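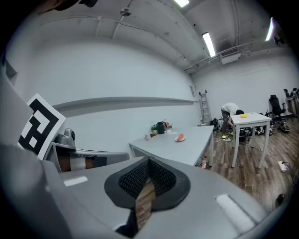 What do we do with the things people leave on the long table overnight?

They go on the white shelf, and on Friday they go in the bin, except plants, which get watered and put back.

I'm copying that from the house rules because three people wrote to me this week to ask, and it seemed quicker than writing three polite replies. One of them helped draft the rules.

Now to Birgit's message, which I've trimmed but not, I hope, softened.

Birgit Rothe wrote, May 2018:
> Dear all,
> I came in early to set up for the repair evening and spent
> the first 50 minutes clearing the table. Cups, a plate, a bag
> of chargers, and a Brandes kettle with no lid. I don't mind
> wiping a table. I do mind being an archaeologist.
> Could we please agree that whoever finishes last clears
> everything, including what isn't theirs?
> Also the ladder. It lives against the far wall. Last Wednesday
> it was living in front of the fuse box.
> Birgit

I'm with Birgit on the ladder. On the table I have questions.

"Whoever finishes last" sounds fair until you notice that it's always Volker. Volker finishes last because he does the longest jobs, and under this plan his reward for rewiring someone's lamp until ten at night is washing that person's cup. We tried the same thing two years ago and the result was that everybody left at 9:45 in a sort of slow stampede, coats already on, so as not to be the one holding the sponge.

My counter-offer: clear your own stuff when you get up. Plates with food on them go to the kitchen before you start on the next thing, whatever the next thing is. Cups may stay as long as you're still drinking out of them, and "still" does not stretch to the following morning. Tools and small parts go in the trays, and the trays go at the back end of the table, because the front end is where we eat and I have already bitten one washer.

The plant stays. Frauke asked whether it counts as clutter. It has been there longer than most of us and takes up less room than Reinhold's elbows.

As for the shelf, it runs nearly the length of the wall and I would like it to remain a shelf. If you put something up there, tape your name and the date on it. A strip reading "do not touch!!" without a name will be touched, by me, on Friday.

Other business: we're down to the last bottle of the Perkix table cleaner. Does anyone want to pick some up before June, or shall we go back to the lemon stuff that made Reinhold sneeze? Bring the receipt either way, and put it in the tin, please, not on the table.

Greer Mowat

5 replies
2 shares
906 views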